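Notebook, April, cloth and small props

Reading time: 2 min

Second cloth from Zundach is on the slatted table. Printed color-block pattern, thick black lines, red, blue, yellow and off-white. Came folded in a square packet, and the fold lines have not dropped out after a night under the cutting board. Did not iron it. The care slip says 100 degrees maximum and I don't trust the black at that setting.

Props for the cloth trials: mini soccer ball, yellow bubble wand. The ball rolls on any slope in the cloth, so the ring end of the wand is used as a stop.

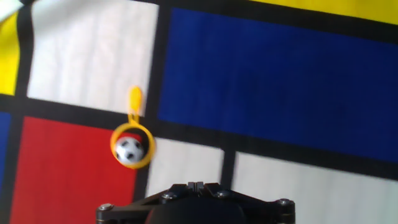 Small yellow parts are easy to lose against the yellow panels. Log the starting panel by color and row, e.g. "red, upper", and skip the corner measurements. The cloth creeps during a session and the corner figures are stale by lunch.

The ridged rim grips the weave a little. The smooth paddle end does not, and it swings when the ring is nudged. Tried the Onyeka wand for comparison: thinner rim, ball climbs over it. Back in the drawer. 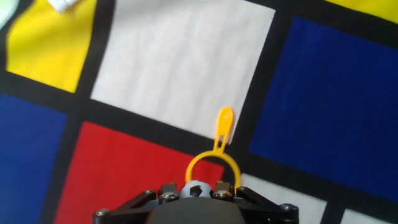 Creases matter more than I expected. A ridge running diagonally under the ring lifts one side enough to free the ball. Flatten by hand from the center outward before each placement. Pulling on the edges only moves the fold.

Checks before starting
1. Cloth over the slats, print side up.
2. Look along the black lines. A bowed line means slack.
3. Turn back any corner that has flipped, cream side down.
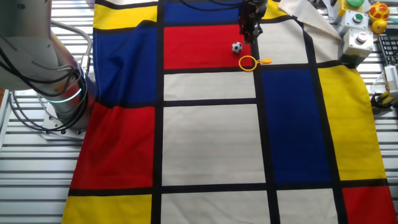 4. Set the ball and ring near a panel edge, ring flat.
5. Write down the panel.

Slack collects in the large blue panel. The Prulora clips would hold the edge but they mark the fabric; 13 bought, 2 tried, both left dents.
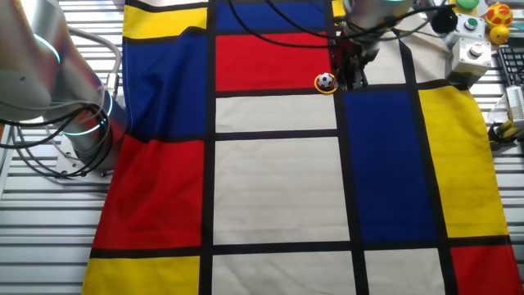 Off-white panels are the better background for the yellow ring, red next. Blue is fine for the ring but the dark patches on the ball fade into it under the evening lights.

To do: ask Livine for a rubber-backed version, same print. Wash the first cloth cold and measure shrinkage over a 100 cm line.

Recent entries
Clip test, felt pads
Slat spacing and sag
Drawer inventory, small toys
Dye transfer on white cotton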